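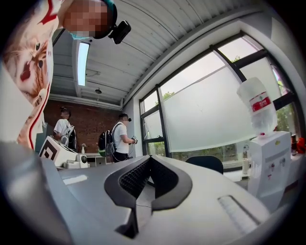

Corrugated metal ceiling, how to make the room less loud?

Posted by morkik_5, May 2018

Hello all. We rent a workroom with a white corrugated metal ceiling and a red brick wall. When several persons speak, the echo is very tiring. The landlord in Plolton does not permit to drill in the brick. Can I glue foam panels directly on the metal ridges?

Kelly Bickerstaff

Glue will hold only on the top of the ridges, so I would not trust it. I hung felt panels on thin wires from the beam -- 13 panels in a room like yours -- and the echo became much smaller. Keep them well away from the light fixture and any sprinkler head, and ask the landlord before you hang anything.

cheetham1037

just put carpet

Tracey Haslam

Carpet helps a little, but metal above and brick at the side will still reflect the voices. You can try first a tall bookshelf or a heavy curtain on a standing rail before the brick. It needs no holes.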